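Hotel Operations 1 - Session 6 notes
Guest rooms: what goes in, what gets checked
E. Sotomayor, 3/26/19

Carry over from last time: status codes. Learn them. Vacant clean, vacant dirty, occupied, out of order, out of service. Last two are NOT the same. Out of order = off the inventory, can't be sold. Out of service = small fault, can be sold if we're full. Amparo Benítez's group mixed these up in the exercise, so did the group behind, so assume it will be in the test.

1. Room types and par stock

Par = what one room needs to be ready, times the number of sets. Usual is three sets of linen: one on the bed, one in the wash, one on the shelf. Four if the laundry is sent out. Work it through for the Hotel Mateos: 102 rooms, laundry sent out, so 408 sets of sheets for a full house. Then add spares for damage and the odd wet weekend when nothing comes back dry.

Towels the same sum but per guest, not per room. People forget this every year.

2. Order of work

Departures first if arrivals are early. Otherwise stayovers who have asked for service, then departures, then the rest. Knock, say who you are, wait, knock again. Door wedged open while you work (house rules differ, check).
Inside: curtains, windows, rubbish, strip bed, bathroom soak, make bed, dust, bathroom finish, restock, floor last. Always work round the room one way. Clockwise or anti-clockwise, doesnt matter, but pick one.

Time allowed: 40 minutes for a departure, 19 for a stayover. Hagos Assefa will talk about wheter these are fair when he visits in July.

3. The bedside

Guests spend hours next to it and see every mark. Top, edge, lower shelf, legs, then behind. Things that belong there vary by house: lamp or night light, phone, pad and pen, card with breakfast times.
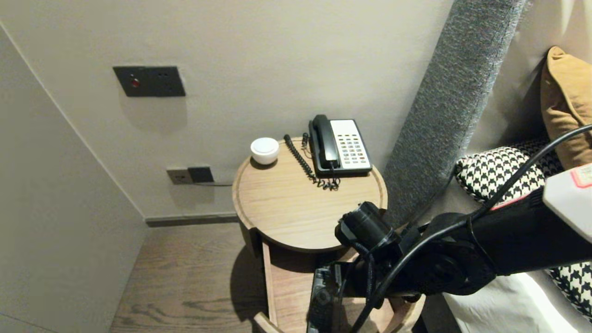 Phone: lift the handset, listen for tone, wipe handset and keypad with a cloth that is damp and no more. Never spray straight on. Check the reception button rings reception. Some chains are taking room phones out, but think about a guest with a flat mobile who is ill at 3 am. Ask what the fire plan says before anyone removes anything.

Lamps: switch on, switch off, shade seam to the wall.

4. Inspection

Supervisor checks a sample, new staff get every room checked. Score sheet is on the shared drive under Vekitz (the old one under Dutetis is out of date, ignore).
Faults go in the log straight away with room number, item, time. "Light broken" is no use to maintenance. Which light?

For next session
- read ch. 7, skip the bit on uniforms
- par stock sum for a 60 room house, own laundry, three sets
- Telmo and Nuria to present on lost property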